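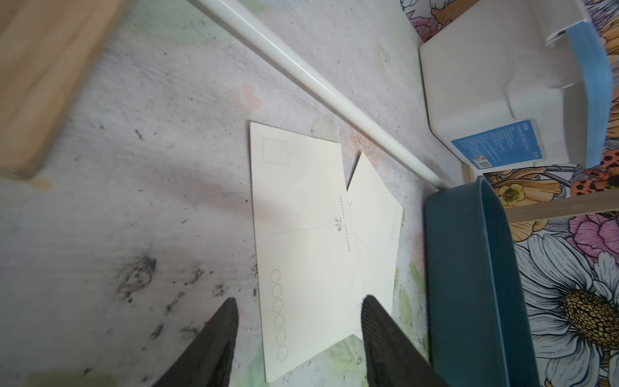
Home Visits Clubs Workshop Notes Contact

An afternoon at the Kureck open day

I had been meaning to get over to Kureck for years, and this time the bus schedule, the weather and my knees all agreed with one another, so off I went with a sandwich and a notebook. The technical school sits at the top of Backlund, past the old rail yard, and if you come on foot you get to climb all 50 steps from the lower gate (there is a ramp around the side, which I found on my way out, naturally).

The open day runs through the whole building. I did my duty by the metal shop and the bakery class, where I bought a poppy seed roll and then went back for another, and I spent much longer than I planned in a hallway of old drafting tools. But what I had come for was upstairs, where the second-year automation students show their class project, which goes by the name of Allska.

Allska is a laundry line for mail. I know how that sounds! The students have to pick a household job that needs two hands and teach a pair of robot arms to do it, and this year's group settled on hanging postcards from a string with clothespins. One arm is supposed to bring the card up to the line, the other fetches a pin and clips it on. I have hung up a good many things in my life without giving it a thought, and after ten minutes of listening to those young people talk about it I was looking at my own thumbs with new respect.

The trouble begins with the card itself. A postcard flat on a floor gives you next to nothing to get hold of, and if two of them overlap you have to decide which one you mean. The students told me they spent most of November on that alone. Then comes the pin, which has to be squeezed open, held open while it travels, and let go at the right spot. They teach the arms by steering them through the job by hand, over and over, and saving every try. The board by the door said 884 tries saved so far, with 700 marked as good enough to learn from, and I liked that they had put up both numbers where the parents could read them.
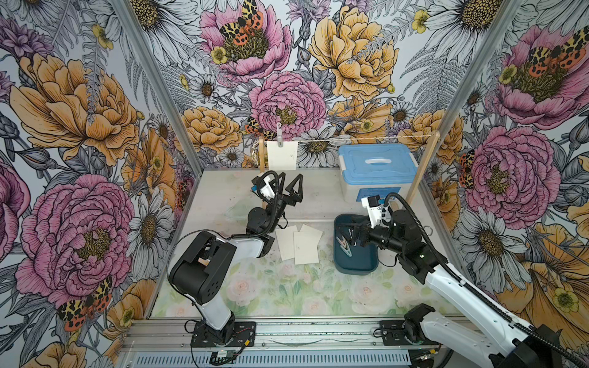 The two arms at the clothesline, one gripper down among the clothespins and a card already up.

I have to say a word for the wallpaper. I have been in plenty of robot rooms and they do tend toward gray, but this little booth is done up in peonies and daisies and tiger moths, and it made me want to go home and redo my pantry. One of the girls explained that a busy background is also good practice for the cameras, so the arms don't get too used to a plain wall. She had clearly explained it a few times already that day and was still perfectly nice about it.

The stand, the string and the pins cost the class 475 crowns out of their own budget. The arms are on loan through Clikent, the regional school equipment pool, and go back when summer starts. There was some worry in the room about whether the job would be finished by then. A boy with a laptop thought yes, and his partner thought it depended on the clothespins, and they were still going at it when I moved along to let a family with a stroller have my spot.

If you go next year, bring cash for the bakery and start on the top floor, as the automation room gets crowded after lunch. The number 4 bus back to the station leaves from across the street, by the pharmacy.

Last updated: 19 Mar 2019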